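Budgeting for arms: a planning lead at Jatar on what the quote leaves out

Jatar sorts returned household goods for retailers out of a site in Nagano. Its automation planning lead has just closed a purchasing round that began in March, and the budget went to the board in three versions before it was approved.

The first version was built on the price of the arm. "That was the mistake," the lead said. "We had a line for the arm and a line for installation. Grippers, wrist cameras and spare fingers were all sitting under miscellaneous."

The approved version splits each cell into arm, end effector, sensing, fixturing and labor for setup. Fingers are now treated as a consumable, with 47 pairs budgeted for the first year. "You buy them the way you buy blades. If they're in the capital line, the floor has to file a capital request to replace a worn tip."

Two suppliers reached the final stage. Plurgate quoted the lower unit price, with a support contract billed per visit. Iredden quoted higher and included remote support during local working hours. Jatar chose Iredden for the arms and kept Plurgate for the racking. "We modeled 372 hours of downtime over the contract term. At a per-visit rate, the cheaper quote stopped being cheaper."

Test items were another late addition. The team set aside 225 objects in mixed shapes and finishes, each logged and stored between runs. The lead wants that set funded separately from the cells. "Vendors will demo on boxes. Boxes tell you very little about a small round thing with a shiny body. Bring your own items and write the acceptance test before you sign."

On staffing, the plan assumes one technician per 3 cells for the first six months. The lead expects that ratio to be challenged at the next review and has no plans to lower it early. "Setup hours are where everyone trims. We trimmed them once, and then paid for them as overtime.
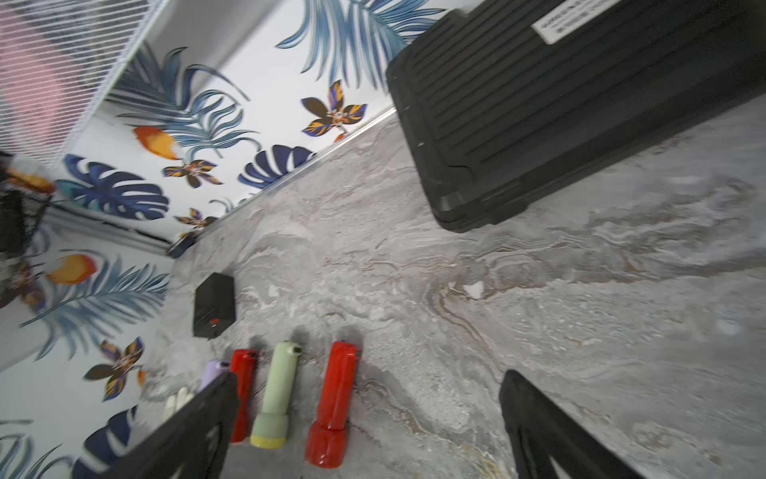 "So now they get their own line, and any change to it needs a signature from the floor as well as from finance."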